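Section 4: Walls, Rails and the First Power-Up

By this point you should have a frame that stands up on its own and two arms that don't. If the frame also leans, go back to Section 3. The walls will not fix it, however nicely you ask.

You will need the Vunwood panel pack, the rear rail, cable ties, a 5 mm hex key and a second person for steps 2 and 3. Silvia Vlček built hers alone and has asked us to say that she doesn't recommend it.

1. Fit the rear rail loosely between the back posts. Leave the bolts finger-tight.

2. Slide the back panel in behind the rail, then the left and right panels. Bare panels are fine for driving the arms by hand. If you plan to use the wrist cameras, cover the panels with something matte.

3. Square the corners, then tighten the bolts in the order you fitted them.

NOTE: Wallpaper paste needs a full night. We know what the packet says.

4. Clamp each arm base to the front rail. The bases should sit far enough apart that the elbows can swing out without meeting. Check this with the power off, moving each arm slowly by hand through its full reach.

5. Run the motor leads into the slotted duct along the front and close the clear panel over it. If the panel won't lie flat, you have a lead on top of the duct fingers. Everyone does.

CAUTION: Do not plug the Danko supply into the wall until step 8. It has no switch, a decision we have taken up with Danko 2 times.

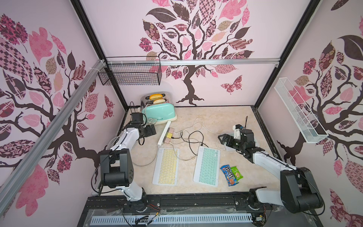 Cable routing is where most Kustiletti builds go from tidy to lived-in. Motor power stays in the front duct, and anything that has to cross the tabletop should be taped down outside the reach of both grippers. A power strip on the table in front of the toaster, with its cables wandering off toward the keyboards, is handy for bench work, but move it before you run anything faster than a crawl. A gripper can't tell a cable from a task.

6. Set the speed limit in Rimis to 70. The default is 257, and it is a default only in the sense that somebody typed it once.

7. Clear both elbows. Keep your face out of there too.

8. Plug in the supply. Both arms should stiffen and hold position. If one sags, unplug and reseat its base connector.

9. Send each arm home, left first. Keep a hand on the plug.

NOTE: Oluwatosin Ibrahim has logged around 2,000 homing cycles on the shared workshop unit and still keeps a hand on the plug.

Tabletop props come next, in Section 5.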